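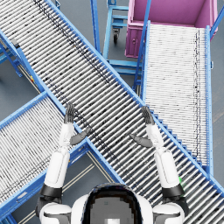
Ukurville Games Club
Minutes of the June meeting, upstairs room, 7:30 p.m.

In the chair: Magnus MacAulay
Minutes: Ross Farquharson
Apologies: none received. Several members were absent without them.

1. Minutes of the last meeting

Approved with one correction. The May minutes said the club "expects" a Korkdale sequel before winter. Members remembered saying "hopes," and two of them remembered saying neither. Changed to "discussed."

2. The Korkdale remaster

The chair read out the notice from the publisher, Sornby. It promises a remaster of Korkdale with new lighting, rebuilt menus and "the complete original adventure." There is no price, no release window and no list of platforms. The trailer is mostly the old intro with the sky replaced.

Ross Farquharson asked what "complete" means, given that the harbor chapter was pulled from the second printing and has never been sold since. The notice doesn't mention the harbor chapter. Magnus MacAulay thought it would be odd to write "complete" and leave it out. Ross replied that Sornby also called the handheld version complete, and that one had no ending.

There was some support for waiting and seeing. There was less support for putting money down. A member near the door said she had preordered already and would prefer not to hear any more about it.

Agreed: the club makes no group preorder until a price and a chapter list are published. Members can do as they like with their own cards.

3. The sequel rumor

This took up most of the evening, against the wishes of the minute taker.

The rumor is that a second Korkdale game is in the works at Simões, the studio that did the port. The evidence, as presented:

A job posting for a level designer with "experience of open water." It has since been taken down.

A line in the credits of the port thanking "the K2 team." Magnus reads this as Korkdale 2. Ross pointed out that it could be a build name, a meeting room, or a mountain.

A forum post by someone claiming to have played 40 minutes of it at a private event. The account was made on the day of the post and hasn't written anything since. It gets the name of the main character wrong.

Magnus argued that the three together are worth more than each one alone. Ross asked for it to be recorded that three weak things are three weak things. So recorded.

A show of hands was called on whether the club newsletter should run the story. The motion was to run it under the heading "Korkdale 2 in development." This was lost. An amended motion to run a short paragraph under "Rumors," with the job posting mentioned and the forum post left out, was carried. Magnus to write it. Ross to read it before it goes anywhere.

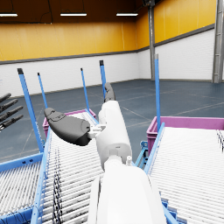
Under the same item, a member asked whether anyone had simply written to Simões. No one had. The chair will send a short message and report back. Expectations for an answer are low, as the studio's contact page still lists an event from two years ago.

4. Summer tournament

Entry numbers were discussed. The chair's draft flyer says "up to 2000 players expected across the region." Ross asked where the figure came from. It came from last year's flyer. Last year's sign-in sheets show 211 names, some of them the same person on both days.

Agreed: the flyer will not give a number.

The main event will be the original Korkdale race mode, played on the old disc version. The port was ruled out again. Simões says the input delay was fixed in the spring update, but members who tested it at home could feel no difference. If someone can show the fix working on the club screen before the next meeting, the matter can be reopened.

The limit is 6 to a heat, as before. Players bring their own controllers. Wireless controllers are allowed if they are charged, and a flat battery counts as a loss. Last year's argument about this will not be repeated.

5. Prize sponsor

Sornby's regional office offered prizes in return for its logo on the flyer and "positive coverage" in the newsletter. Asked by email what the prizes were, the office said they were "to be confirmed."

Magnus was in favor of accepting, since the club has nothing else to give away except mugs. Ross was against the second condition. After some back and forth it was agreed to offer the logo and nothing more, and to print no logo until the prizes arrive in a box. Mugs to be kept ready.

6. Any other business

The loan copy of the Korkdale strategy guide is still missing. The sign-out card is blank for that week. Whoever has it is asked to leave it on the shelf, and no questions will be put.

A request to move meetings to 8 p.m. was turned down by the people who had managed to come at 7:30.

Actions
Magnus: newsletter paragraph, message to Simões, reply to Sornby.
Ross: revised flyer, sign-out card.

Meeting closed at 9:50 p.m. Next meeting in July, same room.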